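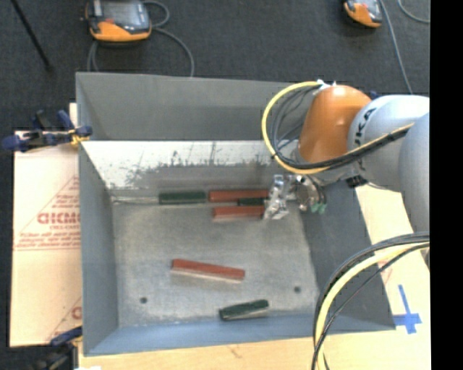
Anhang 1: Metallwanne mit roten und dunkelgrünen Blöcken

Ticket: Bilder im Wiki werden nach dem Update doppelt oder gar nicht ausgeliefert
Produkt: Clular Wiki, selbst gehostet
Status: offen (zweimal geschlossen, zweimal wieder geöffnet)
Priorität: mittel, vom Support herabgestuft

Erstmeldung, Apr 28, 2025

Seit dem Update liefert unser Wiki hochgeladene Bilder unzuverlässig aus. Nehmen wir eine der betroffenen Dateien: Im Editor erscheint sie korrekt, in der veröffentlichten Seite bleibt an ihrer Stelle eine weiße Fläche. Nach dem Leeren des Browser-Caches ist sie manchmal da, nach dem nächsten Speichern wieder weg. Insgesamt sind 272 Dateien betroffen, alle vor dem Update hochgeladen. Neue Uploads funktionieren bisher. Ich schreibe bewusst "bisher".

Umgebung: Debian, Reverse Proxy von Skornon davor, Dateiablage auf einem Netzlaufwerk. An Proxy und Ablage wurde in der fraglichen Zeit nichts geändert, das habe ich im Änderungsprotokoll nachgesehen, bevor die Frage kommt.

Antwort Support

Bitte leeren Sie den Cache des Browsers und testen Sie in einem privaten Fenster. Bitte prüfen Sie außerdem, ob das Netzlaufwerk korrekt eingebunden ist.

Rückmeldung

Der Cache steht schon in der Erstmeldung. Privates Fenster: gleiches Ergebnis, drei verschiedene Browser. Das Laufwerk ist eingebunden, die Dateien lassen sich auf der Konsole öffnen und haben die richtige Größe. Besitzer und Rechte stimmen mit denen der neuen Uploads überein.

Im Log des Wikis steht bei jedem Aufruf:

thumb: source hash mismatch, skipping
thumb: fallback disabled by policy

Eine solche Richtlinie haben wir nicht gesetzt. In der Oberfläche finde ich auch keine Stelle, an der man das könnte.

Antwort Support

Die Meldung ist rein informativ und hat keinen Einfluss auf die Auslieferung. Wir vermuten ein Problem mit dem Proxy. Bitte umgehen Sie diesen testweise. Das Ticket wird vorläufig geschlossen.

Rückmeldung, Ticket wieder geöffnet

Proxy umgangen, direkt auf den Anwendungsport. Die Bilder fehlen weiterhin. Damit ist Skornon für mich aus dem Spiel. Dass eine Meldung mit dem Wort "skipping" keinen Einfluss haben soll, glaube ich erst, wenn mir jemand zeigt, was dort übersprungen wird.

Eigener Versuch: Vorschauverzeichnis umbenannt, Dienst neu gestartet, Vorschauen neu erzeugen lassen. Der Lauf brach nach 34 Minuten ohne Fehlermeldung ab, Exitcode 0. Danach waren 80 Bilder wieder sichtbar, der Rest nicht. Ein zweiter Lauf änderte nichts. Ein Muster nach Dateityp oder Größe sehe ich nicht. Nach Uploaddatum schon eher: Alles, was wieder geht, wurde nach September hochgeladen.

Antwort Support

Vielen Dank für die ausführliche Analyse. In der aktuellen Version wurde die Stabilität der Bildverarbeitung verbessert. Bitte aktualisieren Sie und melden Sie sich bei Bedarf erneut. Das Ticket wird geschlossen.

Rückmeldung, Ticket wieder geöffnet

Aktualisiert, auf dem Testsystem wohlgemerkt. Keine Verbesserung. Dafür dauert das Speichern einer Seite mit mehreren Bildern jetzt 29 Sekunden -- vorher ging das praktisch sofort.

Im Forum von Clallow, die wohl denselben Unterbau verwenden, beschreibt jemand ein ähnliches Verhalten. Dort wurde irgendwann das Verfahren für die Prüfsummen gewechselt und die alten Einträge in der Datenbank wurden nie umgerechnet. Ob das hier zutrifft, kann ich nicht beurteilen, es würde aber zum Datum passen und zur Logmeldung auch. Bitte keine weitere Standardantwort, sondern eine Aussage dazu:

1. Wurde das Prüfsummenverfahren geändert, und wenn ja, mit welcher Version?
2. Gibt es ein Skript, das die alten Einträge umstellt?
3. Woher kommt "disabled by policy"?

Antwort Support

Wir haben Ihre Anfrage an die Entwicklung weitergeleitet. Als Übergangslösung können die betroffenen Dateien gelöscht und neu hochgeladen werden.

Rückmeldung

Mit einer Datei aus dem Bereich Mohammadi probiert. Das Bild ist da, die Versionsgeschichte ist weg und alle Verweise aus anderen Seiten zeigen ins Leere. Als Übergangslösung lehne ich das ab. Datenbankauszug der Tabelle mit den Dateieinträgen liegt als Anhang 2 bei. Das Produktivsystem bleibt auf dem jetzigen Stand, bis die drei Fragen beantwortet sind.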